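We use cookies to improve your visit. Accept | Manage settings

I came to Rutbridge to ask Tymofii Chornovol one thing: when does a machine clear my kitchen table? He laughed (kindly!) and put the kettle on.

"Ten years for your whole kitchen," he said. "Two or three for one boring job, done all day in the same spot." 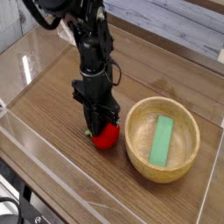 Tidying up sounds like the easy end of housework, and I told him so. My four-year-old can do it, when bribed. "Your four-year-old has skin," he said. Take a fuzzy toy strawberry, with a gripper closed over the top of it and a wooden bowl right there beside it. I'd squeeze without thinking. "It has to learn how much squeeze. Then you hand it a real one, and you have jam."

So what about shops? He's more cheerful there – restocking, sorting returns, all that. I asked if he'd buy one for home.

"For laundry? Tomorrow," he said, and went to find the milk.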